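Magpie merchandise: your questions, my answers

I sell drawings of magpies. Also mugs, tote bags, enamel pins, one run of pillowcases and a tea towel that sold better than anything I've ever put real effort into. People write to me at the Julville shop with the same handful of questions, so I've gathered them up on one page. If yours isn't covered, the contact form still works (I checked it in March!).

Why magpies?

Because they were there! I moved to Julville for a job that didn't last, and the rented house came with a pair of black-billed magpies who yelled at me from the fence every morning at 6. I started drawing them out of pure spite and after a while I was very fond of them. By then I had a sketchbook full, a friend wanted one on a birthday card, and that was the start of the shop.

Do magpies really steal shiny things?

Not much, as far as anyone has been able to show. Researchers have put out shiny objects for wild magpies and the birds mostly steered clear of them. The thief story is old, though, and it has an opera behind it, so it isn't going anywhere. I do have one design with a ring in the beak. It's called Slander and it's available on the mug and the small print.

What's the rhyme on the tea towel?

It's the old counting rhyme, "one for sorrow, two for joy." There are a lot of versions and they disagree with each other from about the third bird on. I used the one that ends with a secret never to be told, which is the one most people seem to know. Every few weeks I get a message telling me I've got it wrong and giving me the version somebody's grandmother used. Please keep sending those, I love them and I've been copying them into a notebook.

Which magpie is on the pins?

The black-billed one, from western North America. It looks a lot like the Eurasian magpie, so if you're buying for someone in England they'll be perfectly happy. The Australian magpie is a different bird altogether, with a different pattern and a much better singing voice. I get asked for that one a lot, and I'm working on it, but I've only ever seen them in videos and I keep getting the back of the neck wrong.

Are the tote bags strong enough for groceries?

Yes! I've used the same one for years. They're heavy cotton, with the handles stitched down in a square and an X. Wash them cold and inside out and hang them up to dry. The black ink will go a bit softer over time and I like it better that way. 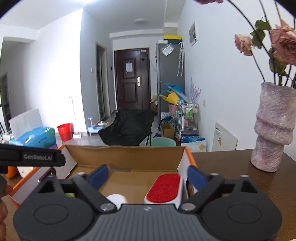
One customer, Dow, wrote in to say that the bird on the long-handled bag faces the wrong way, and that a magpie looking left is bad manners if you carry it on your right shoulder. I had never heard this in my life. I asked where it came from and the answer was "my aunt, and she was never wrong about birds." So the bag now comes with the bird facing either direction, and you can pick when you order.

What happened to the Zorkthorpe mural?

It's still up, on the side wall of the Zorkthorpe bus station, and it's the biggest thing I've ever drawn. There are 13 magpies on it. The council asked for something cheerful and I gave them birds fighting over a french fry, which they approved in 2 days, bless them. The bottom corner has faded and I'm hoping to touch it up when the weather turns. You're welcome to take photos, and if you post one, a link to the shop is always nice.

Can I buy the mural as a print?

You can. It's an edition of 259, signed on the back in pencil. I'd wanted a rounder number, but I messed up one sheet with my coffee.

Can I use your magpie for my team, band or tattoo?

Tattoos: yes, free, go ahead, and please send me a picture when it's healed. Bands and teams: write to me first. I usually say yes and the fee is small for anyone who isn't making money from it. Please don't put my drawings on things to sell. I've found the fry birds on a phone case more than once and it puts me in a terrible mood.

Do you draw other birds?

Crows now and then, and one pigeon I'm proud of. The pigeon is only on the greeting cards for the moment. If enough of you ask for a pigeon tea towel I'll have to give in.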